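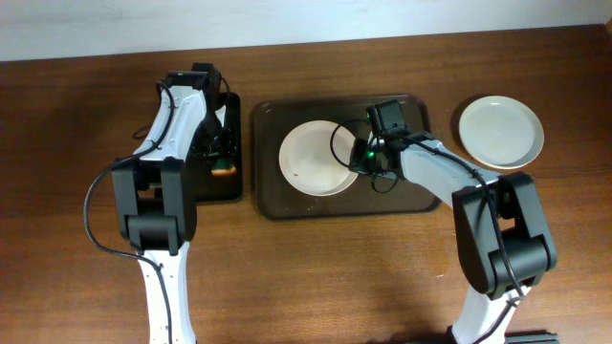

What do I need to have at home before I order the two-arm table kit?

A flat table at least 112 cm wide, a wall socket with ground, and a computer with two free USB ports. The arms, the motors, the cables and the base mounts are all in the box.

Grodach Two-Arm Table Kit

Grodach is a pair of small arms for people who build at home or in a shared workshop. We design it at Cernivmont and we pack every kit ourselves. The links are white, the motor housings and the grippers are black, and both arms use the same screws, so you will need only one hex key for almost all of the work.

Assembly takes one long weekend if you have built a printer or something similar before. Please start with the left arm and finish it completely. The second one then goes much faster, and you can look at the first when the drawing is not clear enough.
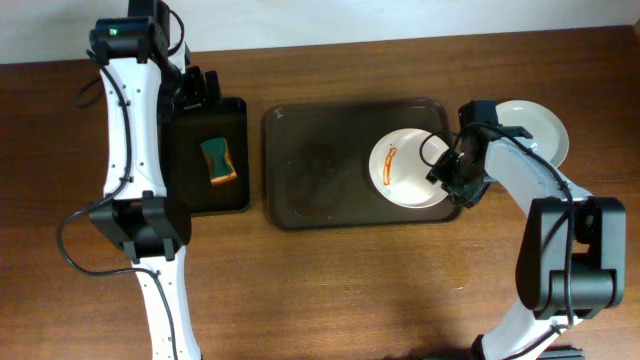 Leave some free length in the cable at the elbow before you close the clips. If it is too tight, the wrist cannot turn to its full range and the plug will come out after some days. Customers write to us about this more than about any other thing.

For first exercises we recommend ordinary objects from the kitchen: a plate, a tray, a sponge. A plate is more difficult than it looks, for the gripper must take it by the rim and keep it level. Start slowly, at the lowest speed setting.

In the box
Two arms, not assembled
Two base mounts with table clamps
Two grippers with spare fingers
Bag of 26 cable clips
Power supply and emergency stop button
Printed manual, English

Price and order
Full kit: 573 EUR
Kit without power supply: 467 EUR
Order code: Grabowska 2

Shipping is calculated at checkout. The Brandgate camera mast is sold separately and fits the same clamps.

Kits ordered before April have the older wrist plug. Write to us with your order number and we will send the adapter free of charge.

Page updated 03/06/2023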